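Maintenance notes for the two-arm tabletop cell. Maintainer: Lina Bataineh. Last revised March 25, 2026.

## Scope

This file covers the Winen cell: enclosure, table, both arms and their grippers. Recorded episodes are described in the Shboul data card. Controller software has its own README under `clevex/`.

## Layout

- Enclosure: black fabric tent, fixed to the outer structure with brackets on the left and right walls.
- Table: flat matte black surface with raised rails.
- Arms: one per side, mounted on side platforms slightly above the work surface.
- Camera: fixed. Do not move it between sessions.

## Start of session

1. Check that the fabric hangs clear of both arms through their full travel.
2. Wipe the work surface with a dry cloth. Solvent leaves shiny patches that show up in the recordings.
3. Power the left arm, then the right. Wait 15 seconds between them.
4. Run `cell_home --both` and keep hands outside the rails until it returns.
5. Open and close each gripper 10 times with nothing in it. Log any stall.

## Gripper care

The left gripper has two flat plates. Check that they are parallel at full opening and again when closed. If one plate leads the other, loosen both mounting screws, close the gripper on the gauge block and retighten.

The right gripper is built from several small parts and works loose more often - check it by hand with the arm powered off. Replacement fingers are in the Prustska drawer.

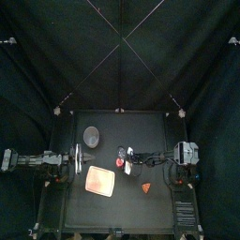 After any finger change, repeat the touch-off routine and save the new offset under the side that was changed. An offset saved under the wrong side will pass the homing check and only fail on contact.

## Cables

Leave enough slack for the base joint to reach both limits. Cable ties go on the platform side only, never on a moving link. The right arm harness was replaced in October after 845 hours.

## Known issues

- Homing fails if the left arm was parked low. Raise it in jog mode and retry.
- The touch-off routine times out after six attempts and does not write a log entry.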